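Robot hands: which one is best?

Your hand is pretty amazing. Pick up a grape. Now pick up a bowling ball. Same hand! Robots can't do that so easily, so people build lots of different hands for them. A robot hand is called a gripper.

At the Wavumley workshop, Poonam Sachdeva and Deepak Garg try out grippers all day long. In May they had 5 to test. Some do well, some drop stuff. Dropping stuff is part of the job.

So what kinds are there?

Suction cups. Like the end of a toy dart. Great on flat smooth things, a window or a cereal box. Terrible on a teddy bear, too much air leaks in.

Soft fingers. Squishy rubber, they bend round an egg or a strawberry. Slow though. And a bit wobbly for tiny jobs.

Stiff fingers. Hard plates that open and close, like tongs or a crab claw. They don't bend, so the robot knows just where the tips are. Good for small parts.

Now a hard job: computer parts. The main board inside a computer is called a motherboard. The chip that does most of the thinking is the processor, and it sits in a kind of square seat called a socket. Everything is close together in there. Bump the wrong bit and you might break it.
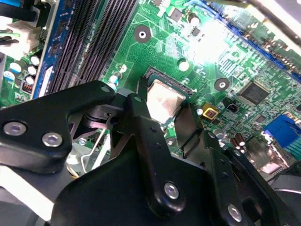 Poonam's test goes like this. Two fingers come in, one on each side of the chip. Close gently. Lift straight up. Put it back down. Then do it again, 30 times, and write down every slip. Deepak reads the numbers and Poonam watches the fingers, then they swap becuase your eyes get tired.

What about the squeeze? Too soft and the chip slides. Too hard and, crunch. Deepak's favorite stiff gripper, the Brulex, has 300 squeeze settings. He has his favorites. Poonam likes the Oltton better, it's quieter.

Another tricky thing is seeing. A camera near the robot's wrist gets a close-up view, but the fingers can block part of it. Shiny metal is a pain too, light bounces off and the camera just sees a bright blob. Moving the lamp can help alot.

Try it at home! Get kitchen tongs, chopsticks and a spoon. Pick up a coin, a marshmallow and a sock with each one. Which tool drops the most? Make a chart.

Words to know
Gripper: a robot's hand
Socket: the seat a chip sits in
Processor: the chip that does the computer's thinking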